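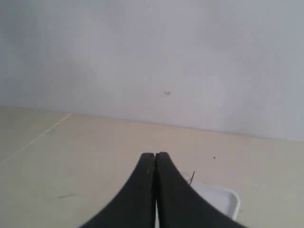 3. Flicker in the Vavodo LED panel

3.1 Aim

The third part of the project measured brightness flicker in the Vavodo video light at low power. The Giltell on-camera light served as the reference. Both were tested at full, half and minimum output.

3.2 Method

A photodiode was fixed to a stand facing the panel and read at 3,000 samples per second. Each run lasted 4 seconds and was repeated after the panel had warmed up. Room lights were off and the blinds closed. Flicker was taken as the difference between highest and lowest reading, divided by their sum.

3.3 Results

At full output neither light showed flicker above the sensor noise. At minimum output the Vavodo pulsed at some 900 Hz, with the signal falling almost to zero between pulses. The Giltell stayed steady at all settings — its driver appears to control current directly.

Banding was visible in test stills taken with the electronic shutter at minimum output. It was absent with the mechanical shutter.

3.4 Limits

Only one panel of each type was available. Battery level was not logged in the first runs, and these were repeated in April.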